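Why I Stopped Eating Lunch at My Desk

So the kettle at work broke in September, and that is how this whole thing started.

I should back up. For years I ate lunch at my desk. Same chair, same screen, one hand on the mouse and the other hand holding whatever I'd thrown together that morning. I told people it was so I could leave on time, but I never left on time. I'd read emails with a mouthful of rice and then at three in the afternoon I'd be standing at the snack machine wondering if I'd had lunch at all. I had, the container was right there, I just had no memory of it going in!

Then the kettle on our floor died and I had to go down to the second-floor kitchen for my tea, and there was a table down there with people at it. Eating. With forks. Gleice Lins from billing was sitting with a real bowl, a ceramic one, and she had brought a cloth napkin from home. I stood there with my tea bag like somebody at the wrong wedding. She pushed a chair out with her foot and said "sit, it's only lunch," and I went back upstairs and got my sad container and sat.

I've gone down nearly every day since then, and I have a lot of thoughts on it, so get comfortable.

The first week was awkward. I kept checking my phone. I ate too fast and then had nothing to do with my hands, and everyone else was still happily chewing away. Gleice takes a full half hour over soup. Soup! I used to drink mine out of the lid. By the end of that week I had slowed down a bit, mostly out of embarrassment, and I noticed the afternoon snack thing had eased off. I'm not going to claim it changed my health or anything like that. I still had the occasional bag of pretzels. I just wasn't hunting for them.

The second thing was the food itself. When you eat in front of a screen you can eat pretty much anything, and I did. Cold pasta with nothing on it. Crackers and a cheese stick. Once, half a bag of frozen peas that had thawed on the train (don't judge me, it was a rough Tuesday). When there are other people at the table you start to care a little. Nobody was rude about my lunches, but Nivaldo Xavier, who sits across from me most days, would look over and ask very kindly if I was having something else after that. I started putting in a little effort after about the fourth time.

So let me tell you what I make now, because a couple of you asked after my last post.

I don't do the big Sunday cook-up. I tried it and by Thursday I hated every one of those little boxes. What I do is make extra of the plain stuff and then change what goes on top. A pot of rice or barley, a tray of vegetables, and some boiled eggs. That's the base. Then it goes a few ways.

The one I make most is barley with roasted carrots and a spoon of yogurt. Cut the carrots into fat sticks, toss them with oil, salt and cumin, and give them a hot oven until the edges go dark. They taste better the next day, I swear, once the cumin has settled in. I put the yogurt in a tiny jar on the side, which I learned the hard way after a bag incident I'm still finding in the seams.

Then there's the bean one. A can of white beans, rinsed, a lot of parsley, a small red onion sliced as thin as you can stand, lemon, good oil. Let it sit 10 minutes before you close the lid. If you can let it sit overnight, even better, although your fridge will smell like onion and somebody in your house may have feelings about that. Mine does.

On lazy weeks it's eggs and toast. I bring the bread as bread and toast it there. The toaster in the second-floor kitchen has one side that works and one side that only warms, so you have to flip things around halfway through, and there's a bit of a line for it at 12:30. I've had some of my best conversations in that line. I found out that Nivaldo used to play the accordion in a band called Plerik, and that they once drove all night to a festival that had been moved to the following weekend. They played anyway, in the parking lot, for the people putting up the fence.

That's really the part I didn't expect to like so much. I've worked in that building a long time and I knew most of these people as names at the bottom of an email. I knew Gleice as the person who sends invoices back with a red question mark. Now I know she grew up over a bakery in a little place called Cisau and still can't sleep past five because of it, and that the red question marks are because her pen ran out of blue and she's too stubborn to ask for a new one. I read those emails in a completely different voice now!

Okay, some complaints, because it isn't all lovely.

The microwave is a problem. There are 2 of them and one has a door that pops open if you walk past too heavily. Somebody heats fish, and I know who it is, and they know I know. There's also the matter of the table by the window, which has an understood seating plan that took me ages to work out. I sat in the wrong chair for a full week before Gleice quietly told me. The man whose chair it was had been eating standing up the whole time, poor thing, and never said a word.

And there are days I just don't want to talk. I thought that would be the end of it, that once you join the lunch table you're in it forever and have to be charming on demand. On those days I bring a book, and people leave me to it. I'm reading a paperback mystery set in a made-up seaside town called Flumisgate, where everyone is horrible and the ferry never runs, and I've gotten through a good chunk of it over beans. If you're shy about the whole idea, bring a book. You can sit near people without being on duty.

I did try to bring the habit home too, with mixed results. At home we have a perfectly good table that was mostly used for mail. You know the kind of table I mean. Coupons, a flashlight, the good scissors, a bag of things to return that can no longer be returned. I cleared it off one evening and announced that we'd be eating there from now on, and my husband looked at me like I'd suggested we start wearing hats to dinner. We lasted four nights. Then there was a game on, and then I had a cold, and then the mail crept back.

So we made it smaller. Just two nights a week now, no phones, and whoever didn't cook gets to pick the music. That one has stuck. The phones go in the fruit bowl, which confuses guests. My husband always picks the same record, a scratchy accordion thing he bought at a yard sale, and I have started to wonder if Nivaldo is on it. I keep forgetting to check the sleeve.

The cat, Matei, is very much in favor of the new arrangement. He was never allowed on the couch when we had plates there, but he considers the spare dining chair to be his by law. He sits up straight and watches each forkful go by. He's 15 and has earned the chair, I think, though he hasn't earned the chicken and he's been told.

A few practical bits for anyone who wants to try this at work.

Bring a real fork. I know that sounds silly but those flimsy ones make everything feel like a picnic that went wrong. I keep mine in a pencil case with a small knife and a napkin, and I wash it in the sink after and take it home on Fridays for a proper scrub.

Put it on your calendar if you're in the sort of office where people drop meetings on your noon hour. I blocked mine off and labeled it "lunch," just like that, and I was all set to defend it. Not a single person has asked. I'd spent years assuming there would be some kind of fuss.

Pack it the night before, if you can. I'm useless in the mornings and if it isn't already in the fridge with a lid on it, I'm back to crackers. I leave my keys on top of the container so I can't get out of the house without it — a trick I stole from my mother, who used to leave hers in the freezer with the ice packs and then forget why they were cold.

And don't make it a big thing if you miss a day. Last week I had a deadline and ate a banana over my keyboard and it was fine. The keyboard has had worse.

The kettle on our floor got fixed, by the way. It's been fixed for ages, with a new cord and everything. I still take my tea down to the second floor, and next week I'm bringing the carrots for everybody, so if any of you have a way to carry a full roasting tray on a crowded bus, please leave it in the comments.

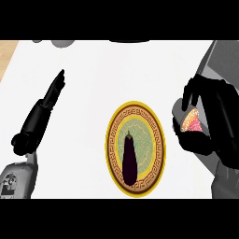
A big white table, plenty of room for lunch.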